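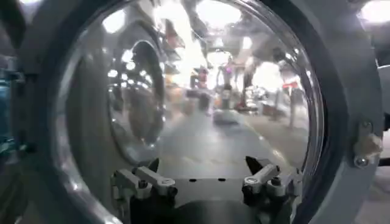
Chapter 7
Nematodes in Field Soil: Sampling and Counting

7.1 Why the soil must be examined before planting

Many farmers look for disease on the leaves, and they are right to do so, but a large part of the damage in vegetable and root crops begins under the ground. Plant-parasitic nematodes are very small worms which feed on the roots. The most important of them for this chapter are the root-knot nematodes. They enter the young root, they stay there, and the root makes swollen places called galls around them. A root with many galls takes up less water, and the plant wilts at noon even when the soil is moist enough.

The leaves of such a plant can be yellow and small. A lack of nitrogen gives almost the same picture, and so does compacted soil. For this reason the diagnosis cannot be made from the upper part of the plant alone. The student should dig up some plants carefully with a fork, wash the roots in a bucket and look at them. Pulling the plant by the stem is a mistake, as the fine roots with the galls remain in the soil.

The galls must not be confused with the nodules of beans, peas and clover. A nodule sits on the side of the root and can be rubbed off with the thumb. A gall is a part of the root itself and cannot be removed without breaking it.

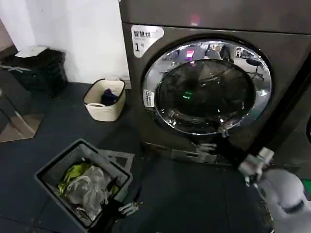

When is the best time to take soil samples for root-knot nematodes?

The best time is near the end of the growing season or shortly after harvest, when the numbers in the soil are highest. Samples taken in early spring often show too few nematodes, and the farmer may believe that the field is safe.

7.2 The field at Hastadlow

In this chapter we will follow one field from the first sample to the choice of the next crop. It lies near Hastadlow, on sandy soil, and it was planted with carrots in two seasons of the last four. In July the farmer noticed patches where the plants stayed short. The patches were long in the direction of plowing, which is common, for the plow carries infested soil along the row.

The field was divided into blocks, and from each block soil cores were taken in a zigzag line to the depth of the main roots. The cores of one block were mixed gently in a pail. From the mixture 300 grams were put in a plastic bag, closed, labeled and kept out of the sun. The samples reached the teaching laboratory at Clullwood on November 22, 2021, and were stored cool, but not frozen, until extraction.

Table 7.1 Second-stage juveniles of root-knot nematode, per sample
Block A (north side, short plants): 3,465
Block B (middle): 552
Block C (south side, normal plants): 175

The reader will see that Block C is not free from nematodes. Normal growth above the ground tells us only that the damage was small in that season. If carrots are planted again, the number in this block can become much larger.

7.3 What a count can tell and what it cannot

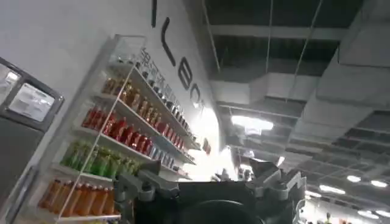 Figure 7.3 White wall-mounted shelving with bottled drinks.

A count belongs to one sample and one day. Nematodes do not live evenly in the field, and two bags from the same block will seldom give the same number. Also the method of extraction has a large influence. With the tray method only living, moving animals pass through the paper, and the eggs stay behind. Results from two laboratories should be compared only when both have used the same method.

The advice also depends on the crop that comes next. A number which is acceptable before winter rye may be much too high before carrots. In Section 7.4 we describe the tray method step by step, and in Section 7.5 we return to Hastadlow and compare two rotations, the one used by the farmer and the one tested at the Mondlow station.

Before you continue, review the life cycle in Chapter 6, especially the difference between the egg mass and the second-stage juvenile.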